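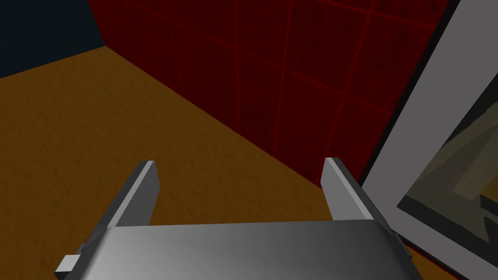

Tedus is a two-finger robot gripper with a simulator of the same name, developed in the shared workshop at Starkau by Jong-dae Kwak and Emanuel Manole. It was made for small arms of the kind that people build at home, and its drawings may be copied freely.

Design

The gripper consists of a broad palm and two flat, parallel fingers. One motor inside the palm moves both fingers by means of a rack and pinion, so that they always open and close by the same distance. The printed version weighs 347 grams with its motor. The first two versions used a cord in place of the rack, but the cord became longer with use and the fingers no longer met in the middle. Version 3 is the one that is normally built today.

Simulator

The simulator was written by Manole during the winter, when the workshop was heated only in the evening. It shows the gripper from behind the palm, as a camera fixed to the wrist would see it. The palm and the fingers are drawn in plain grey, while walls and ground surfaces can be given colours and textures. A wall may also carry a grid of thin lines, and framed pictures can be placed in the room. Kwak has written that a program trained with only one background often failed when the background was changed – for this reason the surfaces are selected again at every start.

The simulator draws 30 pictures per second on an ordinary home computer. It does not calculate the bending of the fingers, and builders have remarked that thin printed fingers behave differently from the drawn ones.

Use

Members of the workshop have fitted Tedus to the Fenus arm, which needs an adapter plate with four holes. A smaller gripper, Ha, was begun in March and uses the same simulator files.

Related articles
Fenus (robot arm)
Ha (gripper)
Rack and pinion
Shared workshop
Starkau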